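Home | News | Business | Community | Contact

Kershaw dental clinic to open Saturday-style hours through spring

3 Feb 2019

The Kershaw Dental Clinic will stay open until 6 p.m. on weekdays, clinic manager Brenda Horrocks said. The longer hours follow a trial in November that brought in 577 patients.

Appointments in the new slots go first to people on the waiting list.
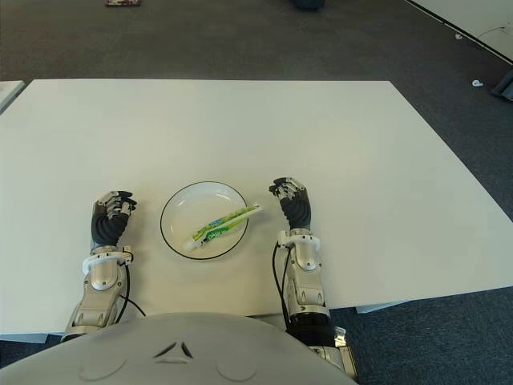
Dentist Ximeng Ren will cover the evening shift with two hygienists. A checkup for adults without insurance stays at $17, and children under 12 are seen free.

"Most of the calls we get are from people who can't leave work," Horrocks said.

Parking behind the building on Matico Street is free after 4 p.m.

Print this story | E-mail this story

Sign up for our morning newsletter.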